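Two-armed tidying robot takes shape at Illbridge shared workshop

3/5/23

A two-armed robot meant to pick up household items and put them away is being built at the Illbridge shared workshop, where members have been working on it since October. The builders, Siobhán Ó Dálaigh and Colm Ó Flaithearta, say both arms now move under one controller and that work has shifted from the frame to the grippers.

The project is called Rafferty. It began as a single arm on a rolling cart, which Ó Dálaigh put together in her garage from secondhand motors and a cut-down shelving bracket. She brought it to the workshop when the cart became too wide for the garage door. Ó Flaithearta, who had been repairing sewing machines at the next bench, offered to help with the wiring and later built the second arm.

"I wanted something that could clear a table," Ó Dálaigh said. "One arm can push things into a pile. It takes two to deal with a towel."

The pair have spent $945 on parts so far. Of that, $700 went on motors and gearboxes and the rest on cable, fasteners and a replacement power supply after the first one failed. The control board is a Stavix unit bought used from another member. Most of the brackets were cut at the workshop, which charges members for material and does not charge for machine time.

Recent work has been done with ordinary things from around the house, such as plastic pill bottles, a rolled towel and a storage basket. Bottles lying on their sides are among the harder items, Ó Flaithearta said. A finger that comes down a little off center sends the bottle rolling, and the arm then closes on nothing.
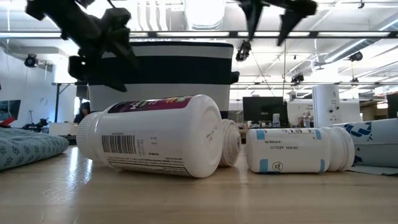

The first set of fingers was flat and had to be brought down almost perfectly level. The next set was narrower, which helped with small caps and made towels worse, as the tips tended to pinch one layer and pull it loose from the roll. The builders are now comparing finger pads in several grades of rubber, glued on with contact cement so that they can be peeled off and swapped in a few minutes.

Ó Flaithearta keeps the results in a notebook at the bench. In the most recent run of 103 attempts at lifting a bottle, the arm dropped or missed it often enough that he would not give a success rate. He said the notes would be shared with other members once the pads are settled and the same test has been repeated from a different side of the table.

The software is written mainly by Ó Dálaigh, who calls it Pikwood. It runs on a desktop computer and decides which arm should reach for an item. At present a person still has to confirm each move before the arm starts. She plans to keep that step while other people are working nearby. The arms are also limited to a slow speed, and each has its own stop button.

Noise has been the main complaint. The gearboxes on the older arm whine when it holds a load, and the builders have agreed not to run it during evening classes. A new set of gears has been ordered and should be fitted this spring.

The project is not for sale, and there are no plans to make a kit. Drawings for the brackets and fingers are kept in a binder at the front desk, and members may copy them for 100 cents, the same price as any other set of plans. Anyone who wants to try the controls needs to have completed the bench safety class first.

Ó Dálaigh said the next job is a cable guide for the second arm, where the wires rub against the elbow joint. After that, she and Ó Flaithearta will go back to towels.

We use cookies to improve your experience on this site. By continuing to browse, you agree to our use of cookies. Accept | Manage settings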